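Open Day at the Robot Kitchen: Your Questions, My Answers

I'm Apolinar Tlapale, and I was the one in the squeaky shoes talking too much at the kitchen table during our open day. So many of you wrote in afterward that I figured I'd put the answers in one spot. If I missed yours, write again and I'll add it!

What was the robot working on when we came by?

Kitchen stuff, all day long. Plates, bowls, cups, toy fruit, the ketchup bottle everyone asked about. The job is picking things up and putting them somewhere else, which sounds like nothing until you watch a gripper try it.

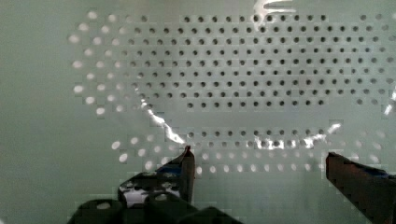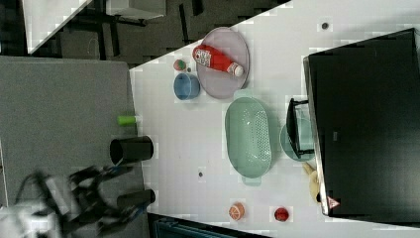
At the kitchen table: first a close look from the gripper, then the table with the arm reaching in.

Why is the first picture all holes?

Because that's what the gripper gets when it's up close to a panel like that one! The pale green sheet fills up nearly the whole view, and you can see both fingers at the bottom with their little blue strips. Some of the holes are dark and some have light coming through, and then there's glare on top of it all. I love showing this one to people who think robots see the world the way we do.

Can I touch the robot?

Not while it's running, sorry. When Benedikt Hollmann calls a stop and steps back, you can come up and work the fingers by hand. Kids too, with a grown-up next to them.

Does it ever drop things?

Oh, all the time. My own mother saw it drop the same cup twice and has not let it go. We planned 1,000 pickups for the open day and got through 700, and 334 of those went in cleanly on the first try. I was pretty happy with that -- Benedikt was less happy, but he's always like that before lunch.

Is the food real?

The citrus half down at the front of the table is a toy, and so is the little red fruit next to it. Please don't bring real fruit for it to try. We had a peach in February and I was wiping that table for a good long while.

What's Zirkora? I saw it on the sign.

It's our name for the whole kitchen project, arm and table and software together. Prusico is the group that runs the building, so if you have a parking question, that one goes to them (I really can't help, I take the bus).

How long is a visit?

Plan on 2 hours if you want to see the talk and stay for the hands-on part. You can leave any time, and there are chairs along the back wall if your feet give out.

When's the next one?

24 June 2019, same room, doors at ten. You don't need a ticket, but send me a note if you're bringing a school group so I can move the chairs.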